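¿Puede ya un robot recoger la cocina?

Por Mariama Boateng
27 de marzo de 2020

Edem Darko lleva desde enero intentando que un robot de dos brazos haga lo que cualquiera hace después de cenar: retirar lo que sobra y dejar cada cosa donde toca. Trabaja en Lamex, una empresa pequeña que prueba sus programas en cocinas simuladas antes de pasarlos a una máquina real. En la simulación no se rompe nada y una tarea puede repetirse toda la noche.

La lista de pruebas se llama Hodero y contiene 241 encargos domésticos. Los hay de una sola acción, como cerrar un cajón, y los hay que encadenan varias: ir hasta un carrito, agarrar un objeto, llevarlo a la encimera y volver. Los primeros salen casi siempre. Los segundos fallan a menudo, y casi nunca por la parte que uno espera. 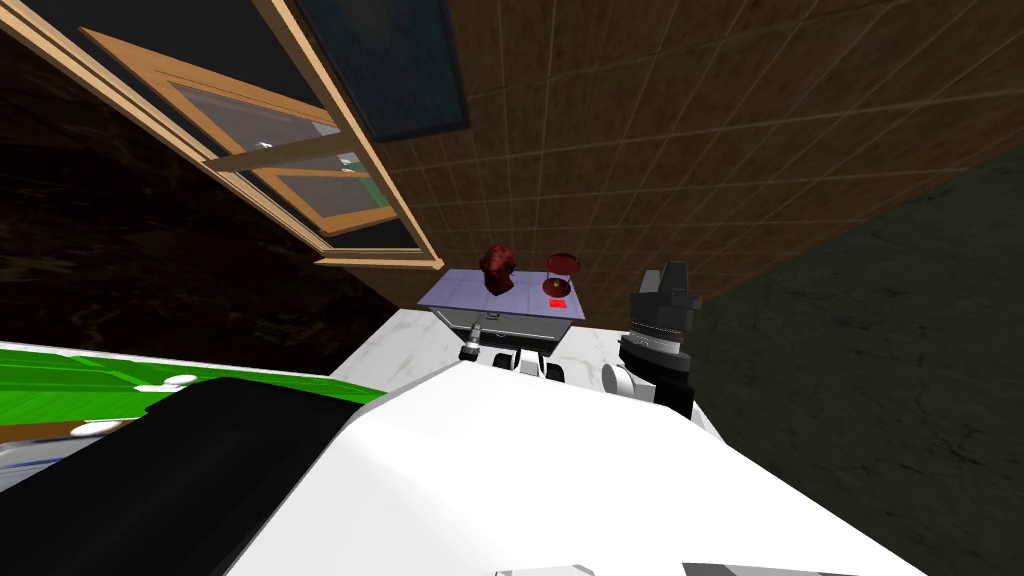

Llegar no es lo mismo que agarrar

Moverse por una habitación es un problema bastante trabajado. Lo difícil empieza en los últimos centímetros. Los objetos redondeados e irregulares resbalan entre dos dedos rígidos, y los que se apoyan sobre un pie delgado se vuelcan con un roce. Una persona corrige sobre la marcha porque nota el peso y la presión en la mano. Muchos robots dependen sobre todo de sus cámaras, y su propio brazo les tapa parte de lo que necesitan ver.

Adwoa Nutsugah, que revisa los intentos fallidos, los reparte en dos grupos: los agarres malos y los extravíos. En estos últimos el robot termina orientado hacia un sitio donde no hay nada que hacer, y desde ahí le cuesta retomar el encargo.

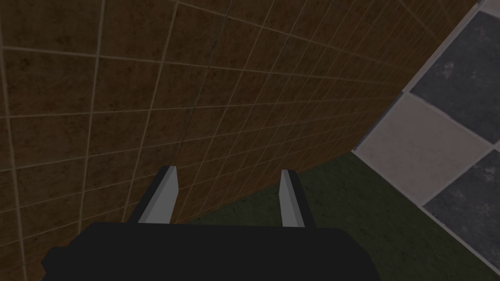 ¿Cuándo habrá un robot así en una casa normal?

Darko calcula que faltan años para uno que ordene una cocina sin ayuda. Antes llegarán máquinas limitadas a una o dos tareas, en lugares donde los muebles no cambian de sitio.

En el taller de Ogilvie, que monta piezas para muebles, ya trabajan con esa idea. Kylie Ashby dirige una línea con 3 brazos fijos que sacan piezas de una bandeja y las colocan en otra. La bandeja va atornillada y las piezas son siempre las mismas. Cuando llega un modelo nuevo, hay que parar y ajustar el programa.

«En mi casa no duraría una mañana», dice Ashby. «Mis hijos dejan las tazas en cualquier parte».

Lamex tiene previsto repetir cada encargo de la lista 100 veces con una versión nueva del programa, y después llevar los mejores a una cocina de verdad. Darko quiere empezar por el carrito.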